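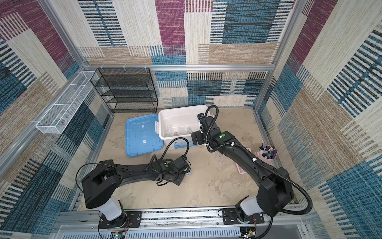

Leave Watson's Dates Alone

By Marjatta Laaksonen
September

I have a spreadsheet. If you've been in this hobby for more than a couple of years you probably have one too, or you've been emailed somebody else's. Mine has 238 rows, and every row is a place in the sixty stories where Watson tells us when something happened, or hints at it, or mentions the weather in a way that somebody with an almanac could get excited about. It took me most of last winter and I had a wonderful time making it.

I'm now going to argue that we should all calm down about spreadsheets.

What set me off was our last meeting in Stundisham. The story was "Wisteria Lodge," and anybody who knows the Canon is already groaning, because Watson says quite plainly that it took place in 1892, when Holmes was supposed to be at the bottom of a waterfall. Fine. It's a slip. People have been enjoying that slip for generations. But we had two first-timers there, a mother and her teenage son, and the poor kid had read the story twice and wanted to talk about the thing in the kitchen window. You know, the face! The creepiest bit! And we spent the whole first hour on whether it should be 1890 or 1895.

He never got to talk about the face. I had my laptop open the entire time, so I'm as guilty as anybody.

Chronology is a great game, and I want to be clear that I love it. Signe Kárason, who taught me how to play it, can take a single mention of yellow fog and a train timetable and get you down to one afternoon, and it's like watching a card trick. When I started out I thought she was simply right about everything. Then I met Rostyslav Dovhaniuk at a weekend in Porley, and he had taken the same fog and the same train and landed 11 months away. They've been writing to each other about it ever since, very politely, with footnotes.

My trouble is with what the game does when it's the only one on the table. A newcomer walks in having loved a story, and the first thing they learn is that the story is wrong. Watson has the year wrong, he has his wife in the wrong place, he can't decide if he was shot in the shoulder or the leg, and in "The Red-Headed League" he lets spring turn into October over what's meant to be about two months. All true! All very funny, too, the fourth or fifth time through. On the first time through it sounds a lot like a test you've already flunked.

And I think it makes us worse readers. I caught myself doing it with "The Speckled Band," which I have adored since I was nine. I was reading along, Helen Stoner was shivering in the sitting room, and instead of feeling anything for her I was checking whether crocuses would be up yet. She tells Holmes it isn't the cold that makes her shiver. It's fear! One of the best lines in the whole thing, and I was off in the flower beds.

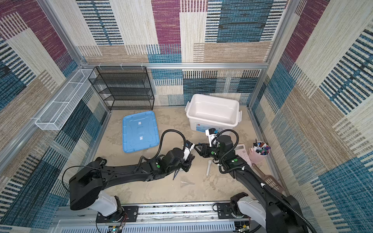
Patchwork-print walls and aluminum posts.

Volodymyr Pasichnyk disagrees with me, and since he puts out our newsletter I'm sure he'll get the last word somewhere. His view is that the dates are what keep people coming back. Feelings run out after a while, he says, and you can only agree that Moriarty is scary so many times, but an argument about a wedding date can feed a society for decades. He's got a point. I looked back through our old newsletters and found 14 articles about the number of Watson's wives. I read every one of them. I even enjoyed the one that gets it up to six.

But I also noticed who wrote them. It was the same few of us, over and over (hi, Volodymyr). I went looking for anything by a person in their first year of membership and came up with exactly one piece, a page and a half by Maksym Bilyk on why he'd be terrified to share rooms with Holmes. There's no date in it anywhere. It's mostly about the smell of the chemicals and the violin at three in the morning, and it's the one I'd hand to a friend.

So my modest proposal is that the story goes first. Give it a full hour with no almanacs and no "well, of course, that can't be 1887." Let people say which part scared them, or whether they guessed, or that they thought Holmes was a jerk to the client. After that, bring out the calendars and go at it until they throw us out of the room. I'll bring mine. I've got a theory about "The Creeping Man" that I've been sitting on since spring and it is going to make Signe furious.

And if you're the kid from Stundisham, please come back. I would really like to hear about the face.

Contact the editor | © Stundisham Newsletter | Back to top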